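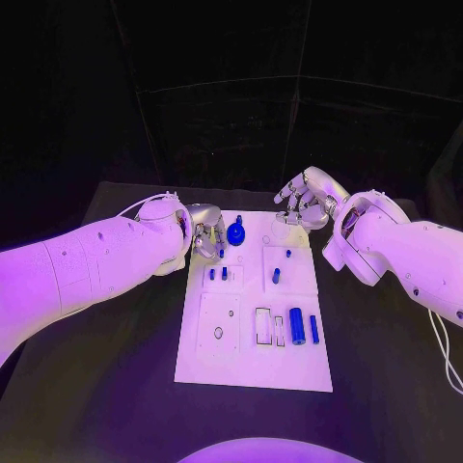 Braços robóticos brancos sobre um painel de tarefas, em luz roxa

Como montar um roteiro de dois dias em Hullari

Última atualização: outubro de 2025

O procedimento abaixo serve para quem chega a Hullari de trem e não pretende alugar carro. Os horários são os da baixa temporada, que começa em setembro.

1. Definir a base
Reserve hospedagem entre a estação e o largo de Bansal. Fora desse perímetro, o último ônibus passa cedo e o retorno depende de táxi.

2. Comprar o passe
O passe de 2 dias custa 70 e cobre ônibus urbanos e a balsa. O bilhete avulso custa 6. Valide o passe apenas no primeiro embarque – a contagem começa nesse momento.

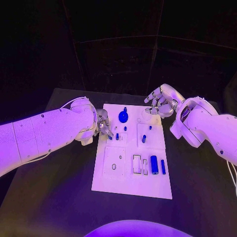
3. Primeiro dia: centro e Bansal
Comece pelo mercado, que fecha às 14h. Siga a pé até o largo e suba ao mirante pela escadaria norte. A escadaria sul tem trechos sem corrimão.

4. Segundo dia: Vandis
A balsa para Vandis leva 40 minutos. Embarque na primeira saída da manhã e confirme no cais o horário de volta, que muda com a maré. Leve dinheiro em espécie.
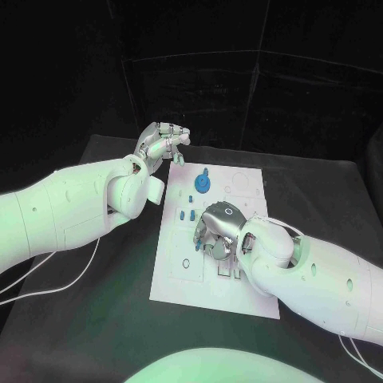
5. Ajustes em caso de chuva
Com vento forte, a balsa é suspensa. Nesse caso, troque Vandis pelas termas de Sosix, acessíveis de ônibus com o mesmo passe. A entrada das termas é paga à parte.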